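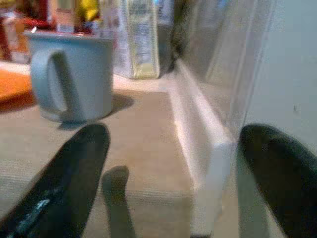
4. Descaling your Vatberg kettle

I do mine every February and again in the fall, but if your water is hard you'll want to go more often.

1. Unplug the kettle and lift it off the base.
2. Pour in 2 cups of white vinegar, then fill with cold water up to the Max line.
3. Plug it back in, bring it to a boil and switch it off. Now leave it alone for 45 minutes – go fold some towels!
4. Empty it and rinse well.

Note: still smells like pickles? Boil plain water and dump it out.

Caution: never put the base under the faucet.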